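4. Running a shared-floor session

This section covers sessions in which several operators record at the same time in one room. Single-operator recording is covered in section 3. Read both before your first shift.

The Stirnitz study compares policies trained on data from one quiet station with policies trained on data from a busy floor. Both sets have the same tasks and the same number of episodes per task. The busy-floor set is only useful if people behave normally in it, so do not clear the room before recording.

4.1 Before you start

1. Sign in on the session sheet and write down the number of your backpack unit.
2. Check the charge. Do not start below 20 percent.
3. Put the backpack on and tighten both straps. The cable should reach your gripper with your arm fully out.
4. Wipe the finger pads with a dry cloth. Check that the mesh is flat and has no loose threads.
5. Open and close the fingers 3 times. If they stick, swap the gripper and tell Lawal Mohammed.
6. Start the Gamico logger and wait for the long tone.

Note: The logger writes a calibration file at every start. If you restart partway through a task, the episodes before and after the restart are stored under separate calibrations. Do not merge them by hand.

4.2 Mapping pass

Every unit has to build its own map of the room before it can record a usable path.

1. Stand at your start mark with the gripper at waist height.
2. Turn slowly through one full circle. Keep the ceiling lights in view for most of the turn.
3. Walk to your task table and back at a normal pace.
4. Return to the start mark and hold still until you hear the short tone.

Other operators may cross your view during the pass. This is fine as long as they keep moving. A person who stands close in front of you for the whole turn can spoil the map, and you will have to repeat it.

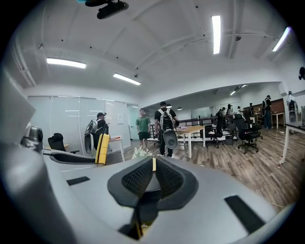
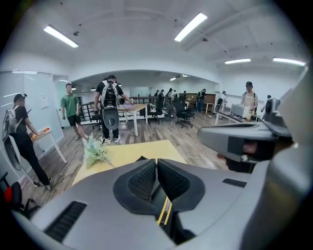 Figure 4-1. Gripper views of the shared floor, with other operators wearing backpacks.

4.3 Recording episodes

1. Choose the task from the list and read it aloud.
2. Press record, wait for the tone, then begin.
3. Do the task at your own speed. If you drop something, pick it up with the gripper and carry on.
4. Press stop with the fingers open and the gripper away from the object.
5. Mark the episode as complete or incomplete. Keep the incomplete ones – we use them in the failure analysis.

Each operator records up to 100 episodes per shift. Take a break when your wrist gets tired, even if you are in the middle of a batch.

Caution: Look up before you step back. Cables may be on the floor, and a person behind you may be watching their own gripper.

Caution: Do not reach across another operator's table while they are recording. Wait for their stop tone.

4.4 Lost tracking

Three fast beeps mean the unit has lost its position. Stop moving and point the gripper at the far end of the room. If the beeps end, discard the current episode and record it again. If they go on, repeat the mapping pass.

In the December trial, over half of the lost-tracking events came while operators were bent close over a table. Raising the gripper between episodes helped. Crowding near the start marks was the next most common cause, so Sunee Chantharasri now staggers the start times.

4.5 Ending the session

1. Stop the logger before you take off the backpack.
2. Put the unit on its charger and connect the upload cable.
3. Check that the Eze server shows the same episode count as your sheet.
4. Initial the sheet and leave it in the tray.

If the counts differ, leave the unit connected and send the unit number to Elli Pesonen. Do not delete anything from the unit yourself.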